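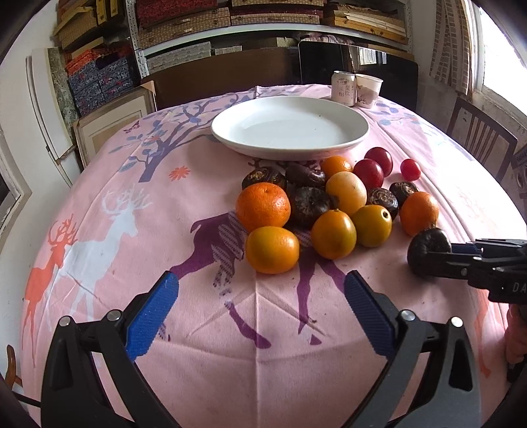
Water chestnut held just above the tablecloth, deer looking on. Right-hand gripper doing the work, left-hand one waiting.

Fruit, Interrupted
From the Sastisholm table sessions, August

The Ondano project set out to teach a two-armed robot called Owen to put fruit on a plate. People do the job first, with a gripper in each hand, and Owen learns from the recordings. It is peaceful work if you like mandarins. We recorded for 7 days and had a lovely time, and then we let Owen have a go.

Owen reached for a mandarin, closed firmly on the air beside it, carried the air to the plate and put it down with great care. Then it went back for more air. Lungile Moodley let it carry on to the end, partly for the log and partly, I think, out of respect.

What went wrong
The two grippers each keep their own clock. One of them had drifted, and by the end of a long session the right hand was 2 seconds out of step with the pictures it was supposed to match. As far as Owen could tell, the correct way to pick something up was to close your fingers and then go and find it. Bidano, our recording software, checks the clocks when a session starts and never thinks of them again. It had shown a green tick throughout. We have since had words with the tick.

The water chestnuts
These gave it away. A mandarin is big and forgiving, and you can be sloppy about when you squeeze it. A water chestnut is small, brown and hard, and if the jaws shut late it leaves. Stamatia Xenos collected several from under the furniture before she asked to see the timings.

The safety bit
On the fifth try Owen shut its jaws while still travelling and knocked the plate towards Tassanee Onsri, who was standing nearer than the tape on the floor allows. She caught it. The plate is fine and so is Tassanee, but she filled in the form, and the form is now pinned up by the kettle. The stop button was within reach and working. It simply hadn't occurred to any of us to press it over a piece of fruit.

What we changed
Clocks are now checked at the start and end of every recording.
Bidano refuses to save if they disagree.
The plate counts as a moving object, and the tape means what it says.
We threw out 23 recordings, including all of Lukian Nechyporuk's best ones. He has asked for this to be noted.

Owen gets the mandarins onto the plate now. Water chestnuts are still under discussion.

Words: Nomvula Pretorius
Fruit: eaten, apart from the ones used in testing

Back to all galleries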